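We were supposed to be getting married in March, and like everyone else we've had to move it. The new date is next year, same hall in Irkeddale. The hall was good about it. The band was good about it. The florist kept our deposit and sent a card.

I spent last night going through what we had already booked. The biggest item left is the sound and lights package from Skevine, which came to almost 2,000 with the dance floor. They're carrying it over for no fee, but I had to fill in the form again.

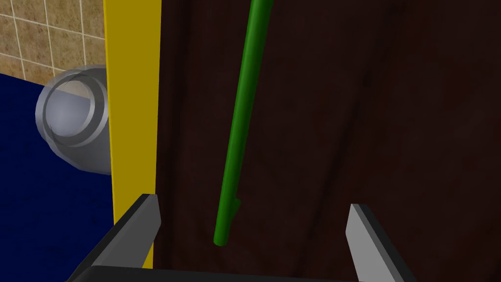
Green rod between the two gray fingers, yellow strip on the left.

The guest list was 409 at one point, counting every cousin on both sides. Bohumila Vaněk, who did the seating for my sister, got it down a lot by asking when we'd last spoken to each person. We'll keep her version.

Catering is still open. Skála wants an answer on the menu by summer and we haven't even tasted the soup. I'd like the dumplings. My fiancé wants a buffet.
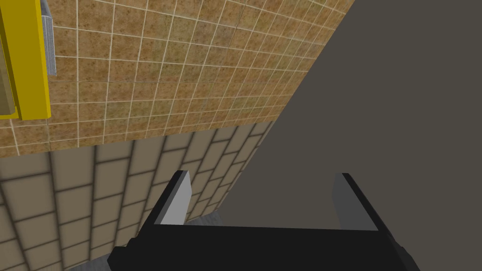
The cake is the easy part. Oldřich Doležal is making it, 2 tiers, lemon, no figures on top. He says he needs 9 days' notice and I've written that on the fridge.

Next job is new invitations. The old ones are in a box under the bed.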